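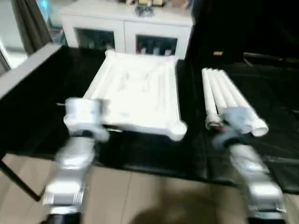 Retinol and dry patches – carry on or stop?

hakeo_fan
I've been using the Visex night serum since June and the skin by my nose has gone flaky. The leaflet says to push through the first few weeks. Has anyone done that and been glad of it?

Kartini L
Stop for a week, then go back to 2 nights out of seven. I did this and the flaking cleared up. Put a plain moisturiser on first.

narnach17
Disagree with stopping. Mine flaked for 17 days and then settled. If you keep breaking off you start from scratch every time.

Kartini L
You don't start from scratch. My skin kept up fine after a week off.

M. Papadopoulos
Depends if it stings. Flaking only, carry on with less of it. Stinging or red, leave it alone and ask a pharmacist. Are you using anything else with it?

hakeo_fan
The Shehu peel pads, every other morning. It does sting a bit after those.

M. Papadopoulos
Drop the pads then. I wouldn't use both.

narnach17
Fair enough, I missed the pads. I'd still keep the serum going.

hakeo_fan
Pads are in the drawer and I'm leaving the serum until the stinging stops.

885 views – 17 shares

Comments (2)

Lou: Same thing with mine, on the chin.

petra_m: Don't forget sun cream in the day.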